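Where Does the Laundry Go? A Small Study of Shared Rooms at Gravham
Student project report, Home and Living Design, second year
April 26, 2026

I picked laundry for my project because I live with it, and because everyone I told about it laughed and then talked for ten minutes straight about their own pile. That felt like a good sign! The question I started with was pretty simple. If you put a basket in a shared living room, do clothes end up in it, or do they stay on the furniture?

Gravham is the student housing block where I've lived since January. It has 40 apartments, and each one has a living room with a sofa, hard floors and not much else. The bedrooms are tiny (mine fits a bed and a chair, and the chair is always full), so people fold, sort and change sweaters in the living room. I got six apartments to join in, mine included, and we kept a tally sheet on the fridge for two weeks. Any time you saw a piece of clothing left on the sofa, the floor or a chair, you wrote down where it was and then dealt with it.

The sheets came back with 154 entries. Of those, 71 were on the sofa, which was way more than I'd guessed. I really thought the floor would win. When I asked people about it, most of them said the sofa doesn't feel like making a mess. A shirt on the floor is dirty, but a shirt on the sofa is sort of waiting.

For the second week I changed one thing, and that was where the basket stood. In the first week it lived by the bathroom door in every apartment. In the second week I moved it next to the sofa, close enough to reach while sitting down. 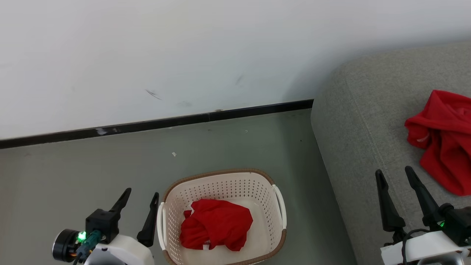

Does it matter what kind of basket you use?

A little, mostly in how willing people are to leave it out. The ones with a lid got used the least in our six apartments, and an open top made it easy to toss something in on the way past.

The basket by the sofa did help. Of the 71 sofa entries, most came from the first week, and two apartments had almost none in the second. One apartment went the other way, though. They started treating the basket as a second closet and pulled clean things back out of it for days, so their sheet looks great and their system was kind of a disaster. I left their numbers in anyway.

I also tried a sorting idea I called Karkance, with one basket for "wash" and one for "wear again." I was so proud of it. It lasted four days in my own apartment before both baskets held the same mix of socks and gym shirts. I still think it could work with bigger labels, or maybe with roommates who aren't me.

Some problems with the project: two weeks is short, and people behave better when there's a sheet on the fridge. I also forgot to write down who had done laundry on which day, and that would have explained a couple of the big jumps. If I did it again I'd run each setup for a month and add a column for clean or dirty.

The basket is still next to our sofa, and my roommates have asked me to leave it there.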